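Dundel Completes Maintenance Setup of Simulated Gripper Cell

TILLETMONT - Dundel has finished the revised setup of its simulated handling cell at the Tilletmont technical center, the company announced on Sunday, November 17, 2019. The work covered the virtual gripper, the camera that travels with it and the work surface beneath, and brings the simulated cell back in line with the physical machine it was built to match.

The cell, known internally as Zestden, is used by the center to test handling programs before they are loaded onto production equipment. It had been in regular use since March. Over that period, changes made to the physical gripper during routine service were not always carried over to the model, and programs that ran correctly in simulation required correction on the floor.

Under the new procedure, every service entry for the physical machine is reviewed against the settings of the simulated cell. Technicians checked 51 settings in the course of the work, among them finger spacing, fingertip shape, closing force and the position of the camera. Of these, 4 were found to be out of date and were replaced. The remaining settings were confirmed and locked.

The camera check is performed over a bare surface, with the gripper open and nothing held between the fingers. The operator confirms that both fingertips appear at the bottom of the view and saves the result with the service record.

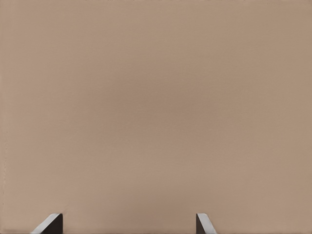 Simulated camera view of the open gripper over a plain light brown surface. Rendering: Dundel

"A model of a machine needs the same care as the machine," said Roy Pearce, who supervised the work for Dundel. "When a fingertip is changed on the floor, the change must be entered in the simulation before the next program is tested. We have now made that a part of the service order itself."

Once the settings were locked, the center ran 562 test cycles in the simulated cell. The results were compared with records from the physical machine, and the differences were within the limits set by the center. Two programs that had been set aside during the summer will be tested again under the corrected settings.

Slaoui, which supplies service support to the center, will carry out the periodic review of the cell. Its staff will have access to the saved camera views and to the list of settings, but changes will continue to require approval by Dundel - including changes to lighting and surface color, which were previously left to the operator.

The Zestden cell has been returned to normal use. Departments wishing to reserve time on it should submit requests through the Tilletmont scheduling office and state which gripper version their program was written for.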